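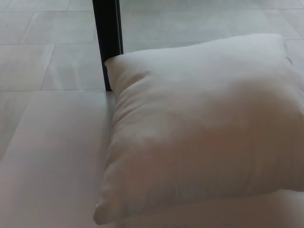 When the Pillow Line Changed: Automation at the Itora Finishing Plant
Final project report, Work and Technology seminar

1. Why we picked this plant

Our group wanted a workplace where automation was still arriving, so we could watch people get used to it. Itora, a bedding company with a finishing plant in Jolludville, said yes to us in February and let us come back as often as we liked. We made 9 visits between then and May, including two that started at 5:30 in the morning so we could see the handover between shifts. We also sent a short paper survey to the day and evening crews.

Pillows sounded like an easy subject. They were not, and that made this the most fun project any of us has worked on!

2. What the work was before

The plant employs 185 people. Until last fall, everything after the filling machine was done by hand. A finisher pulled the pillow off the belt, closed the open seam on a sewing machine, plumped it, turned it over to look for stains and loose threads, and set it on the packing table. On a normal day the plant ships 3,000 pillows, so the same reach, squeeze and turn happened all day long. In our survey, sore wrists and shoulders came up more than any other complaint about the old setup.

The job was also social. Finishers stood across from each other and talked the whole shift. We did not ask about this, but people kept writing it in the margins.

3. What was installed

The new equipment was put together by Ghaffari, an integrator that mostly does food packaging. Three stations now have an arm that lifts the pillow, turns it under lights and places it for packing. Seams are still closed by people.

A pillow is a hard thing for a machine to hold. It has no fixed shape. The corners come to soft points that fold under, the filling shifts when you press on one side, and the cover puckers in a new place each time it is set down. On white pillows the inspection is tricky too, because a crease throws a gray shadow and a bit of warm light on the fabric can look like a stain. During the first weeks the system rejected a lot of good pillows for exactly this.

The fix came from the floor. Finishers sorted 358 rejected pillows into "really bad" and "just wrinkled," and Ghaffari used their sorting to reset the inspection. We got to watch the last part of that and it was great. People who had been doing this job for years were explaining, out loud, things they had only ever done with their hands. One of them could tell a fold from a pulled thread by running a thumb along the edge.

4. What changed for people

No one was laid off during the months we visited. Eleven finishers moved to other work: some went to seams, some to packing, and four became station operators. Operators clear jams, check the rejects and decide when a batch needs a second look. They got a raise, although several told us the training was rushed. It was one afternoon plus a binder.

Wrist pain went down for the operators, according to their own answers. Seam closers reported no change, and a few said theirs was worse, since the belt now runs at a steadier speed and leaves fewer natural pauses. We think this is our most important finding. The arms took over lifting and turning, but the pace they set reaches everyone on the line.

Talking is harder now. The operator stations are farther apart and face the same direction. The evening crew has already asked to have two of them turned around.

5. Comparison with Brulthorpe

Itora's older plant in Brulthorpe still finishes by hand, and we visited once in April. It was louder and more crowded, and people there were curious about Jolludville. Their main question was who gets to be an operator. At Jolludville, supervisors chose. Most people we spoke with at both plants would prefer a sign-up sheet with seniority counted.

6. Limits

Our survey was voluntary and the night crew was not included. We saw a few months of a change that will take years. We also had no access to injury records, so everything on pain is self-reported.

7. Recommendations

Add short scheduled pauses at the seam stations. Turn the operator stations to face each other where the floor layout allows. Make operator training at least three days, with a current operator teaching part of it. Keep paying finishers for time spent sorting rejects whenever a new fabric comes in.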